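Section 2: Getting your books into Dikier

By now you should have Dikier installed and an empty library open on your screen, with the gray bar along the left and the big blank list in the middle. If you don't, go back to Section 1 and finish that first, and I'll wait for you.

I've kept my own books in Dikier since 2014 (there are over 4000 of them now, plus a box of sheet music I keep pretending I'll get to), and I've made pretty much every mistake you can make while loading a library. Most of the notes and cautions in this section come straight out of those mistakes! You can skip the notes if you're in a hurry. Please don't skip the cautions.

Before you start

You'll need:
- the computer with Dikier on it
- your old list, if you have one, in any form at all
- a barcode scanner, or some patience with a keyboard
- the Prenel label printer, if you plan to print spine labels
- a pencil

The pencil is for marking books you've handled. I put a tiny dot inside the back cover, down by the spine. If the idea of writing in a book makes you queasy, slips of scrap paper work fine too, only they fall out when you carry a stack up the stairs.

Bringing in an old list

If your books are already listed in another program or a spreadsheet, don't type them all again. Emanport is the little converter that comes with Dikier, and it will read most things you throw at it.

1. Save a copy of your old list somewhere you'll remember. Work from the copy.
2. Open Emanport from the Tools menu in Dikier. It opens in its own window, sometimes behind the main one, so look back there if nothing seems to happen.
3. Click Choose List and pick your copy.
4. Look over the preview. Emanport guesses which column is the title, which is the author and so on, and it's usually right about titles and pretty hopeless about publishers.
5. Fix any wrong guesses with the drop-down above each column. Set anything you don't want to Skip.
6. Click Try It. Emanport does a practice run and gives you a report without touching your library.
7. Read the report. If it looks sensible, click Import.

Caution: Import can't be undone with the regular Undo command. Make a backup first (File, then Back Up Now). I once imported the same list over itself and ended up with twins of everything, and picking them apart by hand took me most of November.
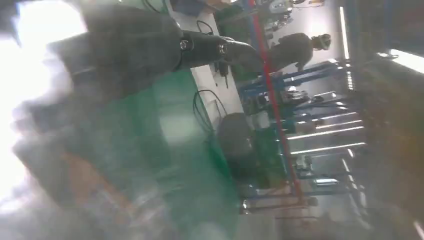

The report can look scary the first time. Lines marked with a star are only warnings, usually a missing year or an author with no first name, and you can leave those be. Lines marked with an X are books that won't come in at all. Nearly always it's a blank title, or a title with a stray quotation mark in it that makes Emanport think the line never ends. Go fix it in your copy, save, and run Try It again until the X lines are gone.

Note: If accented letters come through as question marks, change the Text Type box at the bottom of the Emanport window from Plain to Wide and choose your list again. Changing the box after you've loaded the list does nothing. That's been on the wish list for ages.

Adding books with a scanner

Any scanner that acts like a keyboard will do. Mine is old and plain and beeps like a microwave.

1. Plug in the scanner and wait for your computer to notice it.
2. In Dikier, click Add, then Add by Code.
3. Click once inside the Code box so the cursor is blinking there.
4. Scan the barcode on the back cover.
5. Check the title that comes up. Press Enter to keep it or Esc to throw it away.
6. Put your pencil dot in the book and pick up the next one.

Once you get a rhythm going it's kind of soothing, and I like to do a shelf at a time with the radio on. Do check those titles, though. Paperbacks sometimes have a store sticker over the real barcode, and Dikier will happily look up whatever the sticker says and offer you a garden hose. Peel the sticker, or type in the number from the copyright page.

Older books won't have a barcode at all. For those, choose Add by Hand and fill in as much as you feel like. Title is the only box you can't leave blank. I fill in title, author and year, and let the rest go, and I've never been sorry about it.

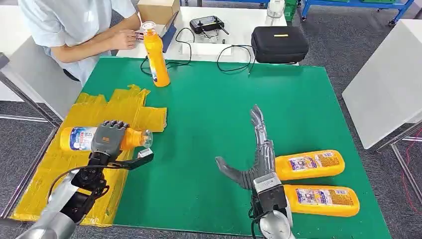 Series and sets are worth a word while you're adding things. If you own a set in several volumes, you can list it as a single record with a volume count or give each volume its own record. I'd give each volume its own. It feels like more work on the day, but sooner or later you'll lend out a volume, and a single record can't be half on loan. Use the Series box to tie them together, and type the series name exactly the same way every time, including "The" if you're using it.

Tip: Hold down the Alt key and press S to copy the series name from the last record you saved. Best shortcut in the whole program!

Setting up your shelves

Dikier doesn't know where your books live until you tell it. It uses a shelf layout, and the one I suggest is called Räsänen. You'll find it on the layout list under R, or you can type the name without the dots and it'll still turn up.

Räsänen names a spot by room, then bookcase, then shelf, counting from the floor up. Counting from the floor feels backward for a day or so, but it means you can add a shelf on top without renaming everything underneath.

1. Go to Settings, then Shelves, and choose Räsänen.
2. Click Add Room and give it a short name. "Hall" is good. "The little room next to the bathroom" is going to look terrible on a label.
3. Add your bookcases, going clockwise from the door.
4. Add the shelves in each bookcase, bottom one first.
5. Click Save Layout before you close the window. It doesn't save by itself.

Note: A full shelf mark can be up to 14 characters long, with spaces counted. Go past that and the Prenel printer will chop the end off with no warning. Dikier shows the whole thing on screen, so you won't spot it until the labels are on.

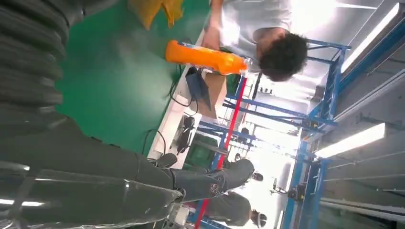 Hand and forearm beside the green tabletop.

Now put the books on the shelves, so to speak. Select a run of books in the list (click the first one, hold Shift, click the last), then right-click and choose Place On Shelf. I find it easiest to scan a shelf from left to right and place the whole run right away, while I still know which shelf I had in my hands. Leave it until the evening and you'll be guessing.

Caution: Don't use Place On Shelf with a filter turned on unless you mean to. It applies to the books you selected and also to any hidden ones sitting between them. Check for the small funnel at the top of the list and click it off first.

Printing a test label

Do a single label before you print a whole roll.

1. Load the roll in the Prenel with the shiny side down.
2. Close the lid until it clicks on both sides. The left side likes to fool you.
3. In Dikier, select any one book and choose Print, then Spine Label.
4. Check that the shelf mark is all there and that nothing touches the edge.
5. If the print sits too high, change Label Offset by 2 and try again.

Stick your test label on an old notebook or a cereal box and leave it overnight. If it's curling by morning, the roll has probably been sitting somewhere damp, and a fresh roll will behave better. Leather and cloth spines I don't label at all. For those I print the mark on a paper slip and tuck it inside the front cover.
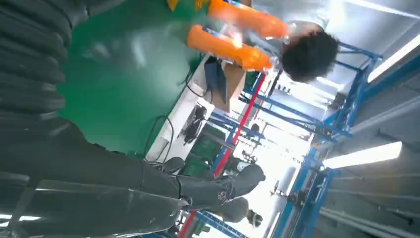
By the keeper of the Dikier home guide
Last updated January 1, 2024

When the list isn't right

A few things that come up a lot, and what I'd try first.

The list is blank after an import. Click the funnel to turn off any filter, then click All Books in the gray bar. They're nearly always there.

Every author is listed under their first name. Your old list had names the other way around. Open Settings, then Names, and tick Flip Names On Import. It only works on new imports, so restore your backup and run the import again.

The scanner beeps but nothing shows up. The cursor isn't in the Code box. Click in the box and scan again. If you still get nothing, open a blank text file and scan into that. Numbers in the text file mean the scanner is fine and Dikier needs a restart.

The same book shows up more than once. Go to Tools, then Find Doubles. Look at each pair before you merge, especially if you collect different printings of the same title, as Find Doubles only looks at title and author.

A label prints completely blank. The roll is in upside down. Flip it over, close both sides of the lid, and print again.

Once your list looks right, make another backup and give it a name you'll recognize later, like "after first import." Lending and returns are in Section 3.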